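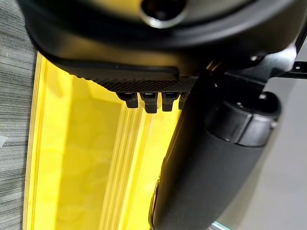

Last changed: June, early evening (spelling, mostly)

The Yellow Shelf at Herholm

Welcome to the gallery of the yellow shelf, which has now taken up more of our year than any piece of furniture should. Zeleke was after somewhere to put things down. Greltemine offered a grey one, sensible and cheap, and we sent it back with a note asking for something more cheerful. What came was the yellow of a road sign. It can be seen from the car park, and on dull mornings it is the only thing that can.

It had 2 coats of gloss, and gloss shows everything. The scuffs began in the first week and have been breeding ever since. Stinanlow sells a polish that is meant to take them out, and we own a tin of it, unopened, in very good condition.

The black cradles along the top are shaped like shoes, or like small boats if you have never seen a shoe. Each has a raised lip and a pair of little tabs sticking out near the open end. Opinion at Herholm is divided on the tabs. I like them. They look like ears.

We have 240 cradles in the stockroom, owing to a form on which the box marked "quantity" sat very close to the box marked "shelf length". Greltemine will take them back in lots of 2,000. We have not yet decided whether to order the rest.

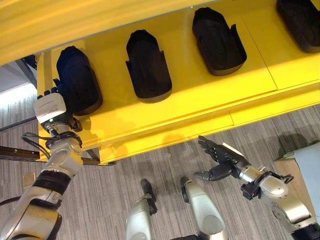
The row goes up on the flat top, evenly spaced, and the spacing took an afternoon and a piece of string. There is a seam where two of the panels meet, and the first plan put a cradle straight across it, where it rocked. Everything moved along a bit after that. The string is still in the drawer if anyone wants it.

Dark things go in them best. Navy looks very smart against the yellow, and anything beige looks as if it is waiting to be collected. Soft things bulge over the lip a little and should be left to get on with it.

More pictures when the second shelf arrives. Zeleke has asked for it in the same yellow, and the car park has been warned.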